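カラー食器の移載作業における模倣学習用データの収集
卒業研究 中間報告書

いいね 33　コメント 11

1. 目的

本研究では、食器を別の食器の中へ移す作業をロボットアームに学習させるため、人の遠隔操作による手本データを集めている。昨年度の先行班は積み木を対象としたが、形がそろっていたため、学習後の動作が物体の形の違いに弱いという課題が残った。そこで今年度は、大きさ、深さ、色の異なるプラスチック製の食器を対象に選んだ。報告の範囲は、6月までに行った収集環境の準備と、最初の100エピソードの記録である。学習そのものの結果は最終報告で扱う。

2. 収集環境

収集には学内の共同実験室Restgateを使用した。操作と記録には、研究室で以前から使われているソフトウェアClordenを用いた。Clordenは関節角、グリッパの開度、各カメラの映像を同じ時刻の基準で保存する。保存後のデータは確認用ツールKneathで再生し、欠落の有無を調べる。

作業面は濃い緑色とした。予備実験で白い机をそのまま使ったところ、照明の反射と食器の縁が区別しにくかったためである。視点は、作業面を真上から見るものと、机の上を固定位置からとらえるものの二種類を使った。真上からの映像は食器どうしの間隔を知るのに向き、固定カメラの映像は器の深さと指先の高さを知るのに向いている。

3. 配置の決め方

各エピソードの前に、食器の配置を変更した。完全に無作為に置くと食器どうしが接触し、指を入れる隙間がなくなることが多かった。このため、おおよその列を決めたうえで、色と大きさの組み合わせを入れ替える方法をとった。小さい器は大きい器の間に置くと手先の陰に入りやすいので、この条件も意図的に含めている。
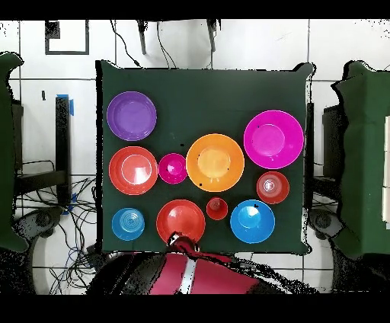
図1　真上の視点から見た配置。食器11点をほぼ3列に並べている。

配置の記録は当初、手書きの表で行っていた。しかし「赤い器」とだけ書くと複数の候補が残り、後から照合できない例が出た。途中からは色名に大きさの区分を加え、「赤・小」「赤・中」のように書くことにした。青系の器も同様である。この変更より前の16エピソードについては、映像を見直して表を書き直した。作業は単調で、予定していたより時間がかかった。

4. 操作の手順

1エピソードは次の順で進めた。

(1) 配置を変え、表に記入する。
(2) アームを待機姿勢に戻し、記録を開始する。
(3) 対象の食器をつかみ、指定された器の中に置く。
(4) 指を開いて上方へ退避し、記録を停止する。

操作者は班員が交代で務めた。初めのうちは、つかむ位置に人による差が大きかった。縁をつまむ者と、外側から挟む者がいたためである。どちらも残す案もあったが、最初のデータ集合では縁をつまむ方法にそろえ、外側から挟む方法は別の集合Cosivholmとして保存した。両者を混ぜた場合の比較は後期に行う予定である。

カップを器の中に立てる課題では、底が器の平らな部分に載っているかどうかを成否の基準とした。真上の映像では傾きがわかりにくいので、判定には固定カメラの映像を使っている。
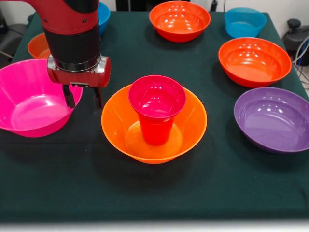
図2　固定カメラの視点。中央のオレンジ色の器の中に赤いカップが立っている。グリッパの指は開いた状態。

5. 結果と問題点

100エピソードのうち、そのまま学習に使えると判断したものは67であった。残る33は除外した。除外の理由で最も多かったのは記録開始の遅れで、アームが動き始めた後から映像が始まっていた。次に多かったのは、隣の器に指が触れて配置がずれたものである。ずれた例は失敗からの復帰を学ばせる材料になりうるので、削除せず別に保管している。

映像面では、光沢のある器の内側に照明の白い反射が入ることが問題となった。オレンジ色や赤系の器で目立ち、器の縁を色で切り出す簡単な処理では反射の部分が抜ける。また、アームの上部が奥の器を隠す場面があり、固定カメラだけでは配置の確認ができなかった。

6. 今後の作業

記録開始の遅れについては、待機姿勢を検出して自動で記録を始めるようClordenの設定を変更した。変更後の動作確認はまだ終わっていない。照明は拡散板を入れた条件でも収集し、反射の有無で結果を比べる。夏休み前に次の100エピソードを集め、その後に学習を開始する。除外の基準は付録の表にまとめ、次の収集でも同じものを使う。

シェア 16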